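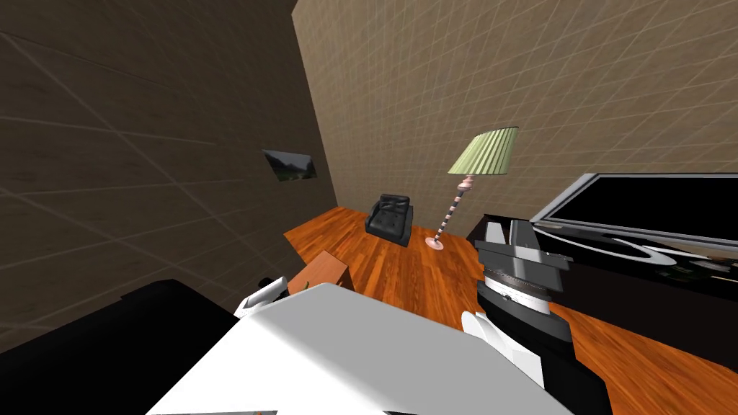 Figure 1. Simulated living room from the robot's head camera, arms forward, lamp and armchair at the far end.

Setting Up and Looking After the Mirnesero Two-Arm Cell
Rania Karam and Arsen Stetsiuk
December 6, 2019

1. What we worked on

Our project was the simulated cell we call Mirnesero: one two-arm robot in a furnished room, built so that other students in the Tarkura lab can try out tidying tasks before they book time on the real machine. We took it over in August from the group before us. It ran, but only on one computer, and the view from the head camera did not match the real robot at all. We wanted it to start cleanly every time and to show the arms where they really are. We both liked this work far more than we expected to!

2. Camera setup

The head camera uses a very wide lens model. Straight walls lean and the floor planks spread out toward the corners, and that is correct for this lens, so please leave it alone. What was wrong was the mount. The old file placed the camera too far back, inside the body shell, and half the view was gray plastic. We moved it forward in small steps and checked each one with the arms in the ready pose. The body still fills the bottom center of the view, and we kept it that way on purpose. It gives a fixed reference when something has shifted.

The tiled walls turned out to be our best tool. Grout lines are perfect for checking the lens - if they wobble when the head turns, the distortion values are off. Arsen spent an entire evening turning the head left and right and was very happy about it.

3. Arms and grippers

Both arms load from the same description file, mirrored. The right wrist had a bad offset that left a gap between the collar and the joint under it. From the side you could see daylight through the wrist. We fixed the offset, reloaded, and ran the open and close test 1000 times overnight. It stopped at cycle 710 with a joint limit error. The limit had been typed in degrees where the file wanted radians (our own typo, from the day before). After the fix the full run finished.

4. Room contents

The TV cabinet is the piece to watch. It is long and low, and with the right arm forward the arm overlaps it in the camera view, so it is hard to judge the distance by eye. We added a distance readout to the console, and Rania wrote a check that stops the arm 10 cm from any furniture. The armchair and lamp are plain fixed objects and need no care.

5. Routine for the next group

Start the physics server first, then the room, then the robot.
Go to the ready pose and compare the view with Figure 1.
Run 18 open and close cycles on each gripper.
Save the log under the Clalgate folder, with your initials.

If the arms come up shaking, lower the gain on the shoulder joints and restart. Restarting alone does not help, we tried.

6. Still open

Shadows on the dark wall are too heavy, and a marker placed there is hard to detect. The Nassar plugin for softer light looks great but crashes on our version. We would love to see someone get it working.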